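Zornham Brake Pad Sorting, club data card

Version 4, October 13, 2025
Maintainer: Morenike Okeke. Recording: Olumide Eze and Yesenia Correa. Labels: Ifeoma Odukoya.

What it is

Recordings from the Zornham student robotics club of two arms being driven by hand through one job: pick up a brake pad, put it in a metal tray. There are 1882 episodes. Please read the limits before you quote that number at anyone, as we did in January and had to take it back.

Is it any good?

For a first go at imitation learning, probably. For a claim that a robot can sort car parts, no. Our entry for the Drillunside competition said "general handling of workshop parts" and I would like that phrase to go away. The set covers one kind of part on one table.
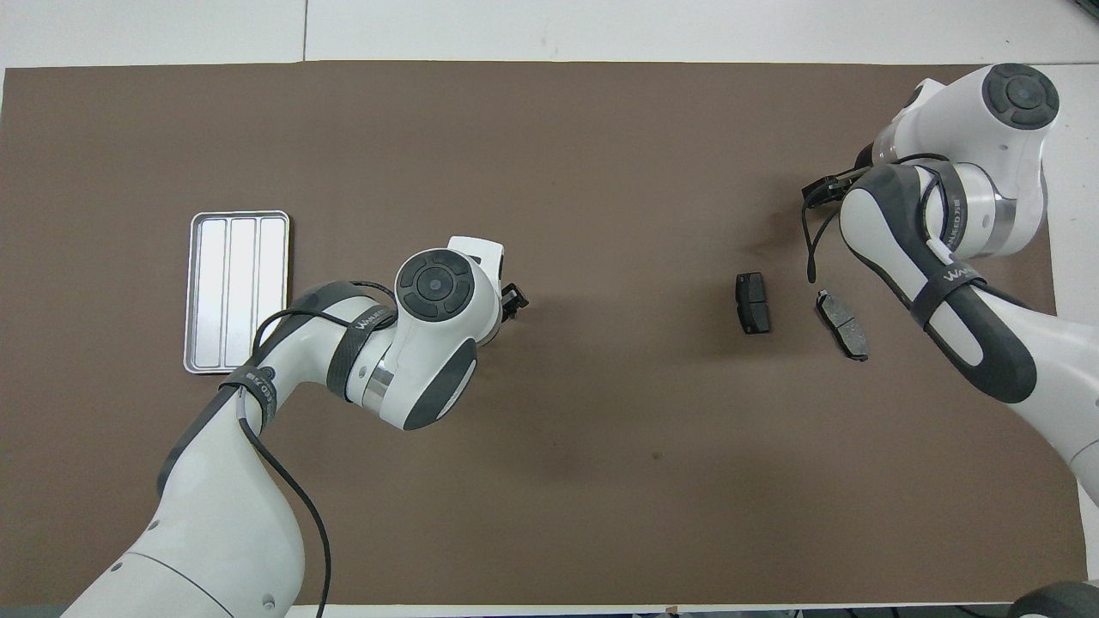 Pad orientation is the thing I trust least in our labels. Every pad is marked "friction up" or "plate up" by a person watching the recording, and people get bored. A pad showing its narrow groove is easy, and so is one tilted over with the grey metal plate and its small cutouts on view. The trouble starts when a gripper covers half of it. Ifeoma rechecked 13 sessions and changed labels in 8 of them. The rest have not been rechecked.

Known problems

The dark cardboard stays under everything. Black pads on brown board give poor contrast, and a model trained on this may well be learning the board. Remo Hauser thinks it will carry over to a bare table. He has not tested it.

The tray has three long compartments, but the labels only say "in tray" or "not in tray". If you need to know which compartment, you will have to mark it yourself.

"Success" was entered by whoever was driving. Treat it as an opinion.

Failed grasps are under-reported in the Okoro sessions, where drivers restarted instead of saving. We can't get those back.

Use

Fine for coursework and club projects. Split by session, never by episode, or your test score will look wonderful and mean nothing. Send corrections to Morenike with the session name and the label you disagree with.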